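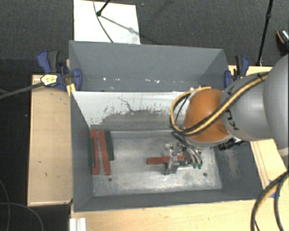

07/12/2021

Bins again. Started late, kettle queue. Carrying on from the November sort, same grey bins, same red and green bars, want this finished before the shelf space goes to Bisto.

Emptied the lot onto the bench first. Wiped out both bins, the front one had grit in the corners and something sticky I'm not going to think about. Dried with blue roll. Do NOT use the solvent wipes on these, they take the shine off and then everything catches.

Bars. Weighed the reds one at a time on the small scale. Most sit where they should. Couple of light ones, put aside with a pencil cross on the end. Greens not weighed yet, scale battery died halfway through and the spare was flat as well. Have put batteries on the order list. Again.

Long discussion with Marisa over how they should lie. She wants them all standing along the left side wall, running back to front, so there's clear floor in the middle of the bin. I was for laying them crossways becuase you can see the ends. Tried hers. It's better, annoyingly. They lean a bit once there's a gap though, one goes and the next one follows it. Could do with a strip of something along the floor to stop the feet sliding. Foam? There's an offcut from the Lisix job under the sink, check thickness.

Tried tipping them in loose as well, just to have it written down. Bad. They cross over each other and the one you want is always underneath. Greens worse than reds for this, they hide in the shadow under whatever's on top and against the grey you lose the edge completely. If we ever re-order, ask for the lighter green. Brevine do one, Marisa has the colour card somewhere.

Lamp: moved it further left. Less glare off the reds, but now a shadow down the side wall exactly where the bars are. Moved it back. Then halfway. Leave it halfway, tape mark on the bench.

Damage check, done by thumb, no gloves:
- reds ok, a few scuffs at the ends, nothing that matters
- one red has a proper nick on the long edge. Keep, but not for anything we measure
- greens ok what I looked at
- label gone off the rear bin, redo

Lengths. Took the calipers to one red at both ends and the middle. Ends wider than the middle, I keep forgetting that and then wondering why they don't sit flush side by side. So write it here in big letters: THEY ARE NOT STRAIGHT SIDED. Don't pack them tight and expect the row to stay square. Whoever cut the cardboard spacer in November assumed they were (me).

New spacer: 146 mm, cut from the thick card. First go was short, measured from the wrong side of the rule. Second one fits. Corners rounded off with scissors so it doesn't scratch the bin. Needs doing again in something better than card, it'll be mush by new year.

Stores sheet is wrong by the way. Says 922 for the shelf code, the shelf says something else, and the drawer says nothing. I've gone with 922 and written it on the drawer in marker. If anyone objects tell me before I do the rest.

Bukhari rang at lunch re delivery, they want to know if we'll take a box of 100. Said no idea, ask Marisa. Marisa said no idea, ask me. Need to ring back. We haven't room for 100 unless the old trays go, and I'm not shifting the old trays on my own, they weigh a ton.

Swept under the bench while I was down there. Found the missing 2.5 hex key and a pen.

To do
- batteries!!
- weigh greens
- foam strip, try under the feet of the bars
- relabel rear bin
- ring Bukhari back
- colour card from Marisa, lighter green
- proper spacer, ask if there's any acrylic left
- pencil cross ones: bin them or keep? M. Zuccaro to decide, they're in the margarine tub by the window

Stopped at ten to six. Lamp off at the wall, not just the switch, it was buzzing.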